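우보수스(Wovosus) 로봇 팔, 자주 묻는 질문

마지막으로 고친 날: 2018년 9월 3일

플리스홀름 공유 공방에서 로봇 팔을 만들고 있는 문민규입니다. 공방에 오시는 분들도, 메일 주시는 분들도 비슷한 걸 많이 물어보셔서 답을 한 페이지에 모아 뒀어요. 생각나는 대로 쓴 거라 순서는 뒤죽박죽입니다. 필요한 데만 골라 읽으세요!

우보수스가 뭔가요?

탁자 위에 놓인 글자 큐브를 집어서 옮기는 로봇 팔이에요. 처음엔 팔 하나로 시작했는데 하다 보니 욕심이 생겨서 지금은 두 대가 됐습니다. 이름은 제가 지었고 뜻은 없어요(입에 붙어서 그냥 씁니다). 최종 목표는 단어를 불러 주면 큐브를 골라 나란히 놓는 건데, 거기까진 아직 멀었어요.

왜 하필 스펀지 큐브예요?

떨어뜨려도 조용하고, 너무 세게 잡아도 서보가 덜 고생하거든요. 처음에 나무 블록으로 연습하다가 손가락 끝을 두 번 부러뜨리고 나서 바꿨습니다. 폼은 꽉 쥐면 살짝 눌려 주니까 힘 조절이 서툰 시기에 진짜 고마운 재료예요. 대신 너무 가벼워서 손가락이 옆구리를 톡 건드리기만 해도 밀려나요. 접근 속도를 평소의 40퍼센트로 낮췄더니 좀 나아졌고요.

손목에 달린 카메라로는 뭐가 보여요?

큐브를 잡은 다음에는 화면 아래쪽에 손가락 두 개랑 큐브 면이 크게 잡히는 정도예요. 탁자가 안 보이면 위치 감각이 싹 사라지니까 처음엔 저도 많이 헤맸어요. 조명도 꽤 중요한데, 그림자가 면 위에 걸리면 같은 파랑도 두 가지 색으로 읽히더라고요. 색만 보고 구분하던 초기 코드는 그래서 버렸습니다.

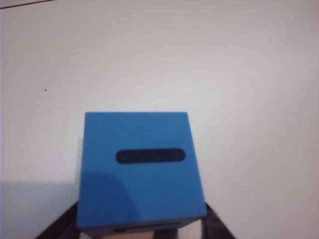 손목 카메라 화면. 파란 큐브가 손가락 사이에 있고, 왼쪽 아래로 그림자가 걸쳐 있다.

글자는 어떻게 읽나요?

큐브를 카메라 쪽으로 든 상태에서 면 하나를 찍고, 윤곽선을 따서 미리 저장한 글자 모양이랑 비교해요. 딥러닝 같은 건 안 씁니다. 제가 직접 찍은 기준 사진 371장으로 버티는 중이에요. 어려운 건 돌아간 글자예요. 6이랑 9는 뭐 말할 것도 없고, N이 옆으로 누우면 Z가 되고, 바닥에 놓인 상태에선 어디가 위인지 저도 헷갈려요. 그래서 일단 들어 올린 뒤에 손목을 돌려 가며 다시 읽게 해 놨습니다.

G는 비교적 쉬운 편이에요. 둥근 획에 안쪽 가로획이 하나 들어가니까 그것만 찾으면 되거든요. 그래도 C랑 헷갈리는 날이 있긴 한데, 그런 날은 보통 면 아래쪽이 화면 밖으로 나가 있어요.

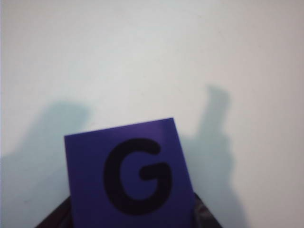
그래서 요즘은 글자 전체가 화면 안에 들어왔는지부터 확인하고, 안 들어왔으면 아예 판독을 건너뜁니다. 억지로 읽게 했을 때보다 멍하니 기다리는 시간은 늘었지만, 엉뚱한 큐브를 들고 가서 제가 뛰어가 뺏는 일은 줄었어요. 배경은 밝고 단순할수록 좋고요. 무늬 있는 벽지 앞에서 해 보신다는 분이 계셨는데... 말리고 싶습니다.

큐브가 다닥다닥 붙어 있으면 어떻게 집어요?

아직 제일 자신 없는 부분이에요. 손가락이 들어갈 틈이 없으면 옆에서 못 잡으니까, 손가락을 오므린 채로 위쪽 모서리를 눌러서 밀어 보는 동작을 넣었어요. 되는 날도 있고 큐브가 그냥 제자리에서 기우뚱하고 마는 날도 있습니다. 누르는 깊이는 3밀리미터부터 시작해 보세요. 더 깊이 누르면 모터 쪽에서 끙끙대는 소리가 나는데 그 소리 들으면 마음이 아파요.

그리고 탁자 위 물건 말인데요, 머그잔 같은 건 팔이 닿는 범위 밖에 두는 게 맞습니다. 알면서도 저는 자꾸 뒤쪽에 둡니다. 외부 카메라를 하나 더 세워 두면 팔이 어디를 누르고 있는지 옆에서 볼 수 있어서 이런 동작 고칠 땐 손목 카메라보다 훨씬 편해요.
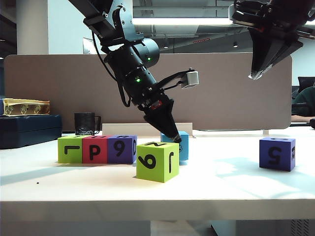

케이블은 어떻게 정리하셨어요?

깔끔하게는 못 했어요! 관절이 끝까지 돌아도 당기지 않을 만큼 넉넉하게 고리를 만들어서 늘어뜨렸습니다. 처음엔 팔에 바짝 묶었다가 손목 돌릴 때마다 커넥터가 빠졌거든요. 좀 덜렁거려도 여유 있는 쪽이 낫습니다. 나사는 작업 시작 전에 한 번씩 만져 보세요. 진동 때문에 은근히 풀려요.

집에서도 만들 수 있나요?

네, 책상 하나 있으면 돼요. 다만 팔을 상판에 단단히 고정해야 하고, 밤에 돌리면 소리가 꽤 납니다. 저는 그것 때문에 집에서 쫓겨나듯 공방으로 옮겼어요. 전원은 꼭 손 닿는 곳에 끄는 스위치를 두시고요. 코드 잘못 올려서 팔이 탁자를 내리찍으려고 할 때 마우스 찾고 있으면 늦습니다.

코드는 공개하나요?

할 거예요. 지금은 주석이 저만 알아보는 욕과 한숨으로 가득해서 좀 치우고 올릴게요. 설정 파일만 먼저 달라고 하시면 메일로 보내 드립니다.

팔이 큐브를 그냥 지나칠 때가 있는데 왜 그런가요?

대부분 손목 카메라랑 손가락 끝 사이 거리를 잘못 넣어서 그래요. 화면에서는 손가락 끝이 큐브 바로 옆에 있는 것 같은데 높이가 다르면 허공을 집거든요. 가까운 큐브는 크게, 먼 큐브는 작게 보이니까 크기로 거리를 짐작하게 했는데, 큐브가 비스듬히 놓여 모서리가 카메라를 보고 있으면 폭이 더 넓게 재져서 계산이 틀어집니다. 저는 윗면만 따로 떼어서 재는 식으로 고치고 있어요. 큐브 두 개만 띄엄띄엄 놓고 시험하는 게 원인 찾기엔 제일 빨라요. 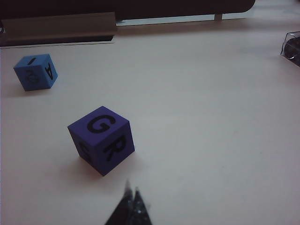
레일라니 박은 이 답을 읽고, 윗면만 재면 조명이 바뀔 때 옆면이랑 경계가 흐려져서 또 틀어질 거라고 했다. 색이 진한 큐브는 그늘진 옆면의 글자까지 같이 묻히니, 차라리 팔을 조금 들었다가 다른 각도에서 한 장 더 찍고 둘을 비교하라는 의견이었다.

맞는 말 같아서 지금 그렇게 바꿔 보는 중이에요. 한 장 더 찍는 만큼 느려지긴 하는데, 어차피 빠른 로봇은 아니라서요. 결과가 나오면 이 항목부터 고쳐 놓겠습니다.

여기 없는 질문은 어디에 하나요?

공방 게시판에 글 남겨 주시면 제가 제일 빨리 봐요. 메일도 괜찮은데 답장이 좀 늦습니다. 증상을 물어보실 땐 손목 카메라 화면이랑 옆에서 찍은 사진을 같이 보내 주세요.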